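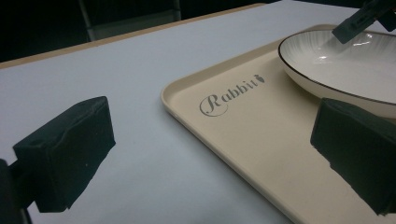
# Kisham Tray and Bowl Set

November 2024
Posted by the Kisham table settings page

Notes and counts for the tray and bowl part of the collection. Everything in it concerns one job: putting a white bowl on a cream tray, on a white table, and clearing it away again.

## Contents

- 1,148 pictures in total
- 1,027 checked and labeled
- 5 table layouts
- 363 pictures of the tray and bowl layout

## The things on the table

**Tray.** Cream or beige, rectangular, with rounded corners and a raised rim. The word "Rabbit" is printed on it in gray script, with a small carrot after it. We log it as `tray_rabbit`.

**Bowl.** White. Logged as `bowl_white`. It belongs on the tray, and a bowl set straight on the table gets the label `off_tray`.

**Table.** White top with a light wood-colored edge. Logged as `table_white` in every layout.

## Labels

`on_tray`, `off_tray`, `tray_only`, `cleared`

If the bowl is over the rim and not sitting flat, use `off_tray`. Part of a tray still counts as a tray. Lettering doesn't have to be readable for `tray_rabbit`.

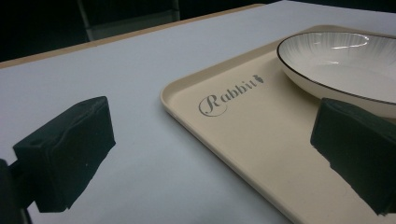 **Does the tray have to be square to the table?**
Any angle is fine. The labels record what is on the tray and ignore which way it is turned.

## Known problems

Cream on white is hard to outline in low light. The August labels used `plate` for the bowl in the Skendberg folder. Those were corrected, but old copies may still have it.

## Folders

`brelen/` `skendberg/` `kanaujia/`

## Comments (3)

**reader:** Is the table edge labeled separately? I can't find it in the list.

**Kisham page:** It's part of `table_white`.

**reader:** My copy of skendberg still says plate. Downloading it again now.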